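Support > Community Forum > Handheld Grippers > Comparing Units

Home | Categories | Recent Posts | Log In

Choosing finger pads for handheld grippers used on clothing

Londdale
Our department is comparing two handheld grippers, the Husar and the Donard, for collecting demonstrations with garments. Each unit is to complete 200 picks. Which finger pads are advised for soft knit fabric, and should the camera settings be identical on both units?

Beltach
Please keep the camera settings identical. Otherwise the two sets of recordings cannot be compared fairly. Our office ran 100 picks per unit with the softer pads and found them suitable for thin cloth – the harder pads slipped on 40 of those picks.

testbench_office
Use whichever pads came with the unit.

Fieldnotes Desk
We recommend that dark garments be tested separately. Black cloth against black fingers is difficult to separate in the recordings, and folds show only faintly.
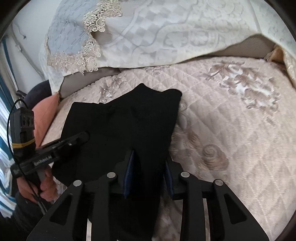
Operators should also practice with both hands before any picks are logged. Approach slowly, keep the fingers slightly open until they reach the cloth, and close on a raised fold where one is available. Record the pad type with every session.

Comments

Londdale: Thank you. We will log dark garments separately.

padtester: Does the same apply to towels?

Beltach: Yes, with the softer pads.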